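Lockers, keys and a September deadline

The lockers at the studio were bought second-hand, and the paperwork that came with them was one sheet listing a maker, Dalsgaard, and a key series. I have now spent enough evenings on them to write down what I know, mostly so that Tiago Macedo does not have to ask me again when he takes over the room in September.

The bodies are sheet steel, painted pale grey. The doors are vented at the top, where coats and shoes go, and the vents matter more than I expected. A wet jacket left overnight in a vented locker is nearly dry by morning. In the old chipboard cupboards it was still wet, and the cupboard smelt for a week.

Each lock is a simple cam lock: a barrel, a nut behind the door and a flat metal arm that turns behind the lip. Removing one takes a spanner and a couple of minutes. The nut is usually tight and the arm usually has a burr on it. I file the burr off, wipe the arm and put it back with a very small amount of grease. Graphite powder goes in the keyway. Oil does not, whatever the tin says, as it holds grit and the pins start to stick again within a month or two.

Key numbers are stamped on the face of the barrel. Ours begin at 2762. Replacement keys can be cut from the number alone, and I ordered the missing ones from Brovley, who asked for a photograph of one barrel and otherwise gave no trouble. The total came to £25 with postage. A full set of new barrels would have been £385, and I could not see what we would gain from it.
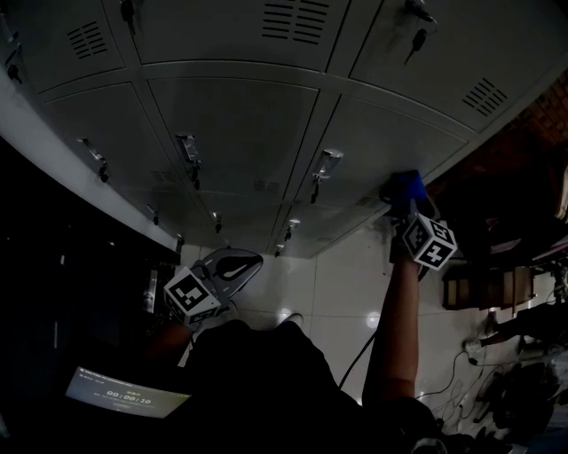
Spare keys are a separate matter. My rule is that a locker not in use has its key in the lock, and a locker in use has its key with the person using it. The duplicates are in a tin in the office, tagged with the barrel number. I do not write the locker number on the tag, so a tag dropped in the street tells the finder very little. Tiago Meireles thinks this is excessive for a room where people mostly store trainers. He may be right, but the tags were already written.

Levelling took longer than the locks. A bank of lockers that leans even slightly will twist, and the doors then catch on the side away from the lean. I had been bending hinges to correct this, which was the wrong repair. On 21st April I took the weight off one end, put plastic shims under the plinth and checked the top with a long spirit level — first along the front, then front to back. The doors that had been catching closed without being touched. I have bent the hinges back as far as I dare.

Tiles are awkward under a plinth, as the shim wants to sit half on a grout line. Move it along until it is fully on the tile.

For cleaning I use warm water with a little washing-up liquid and a cloth that has been wrung out properly. Scouring cream dulls the paint. The vent slots collect fluff from the inside, and a soft paintbrush gets it out faster than the vacuum cleaner does.

Still to do: one arm that turns too far, and a rubber buffer for a door that bangs. I have the buffers already, from Drivby, in a bag much larger than I needed.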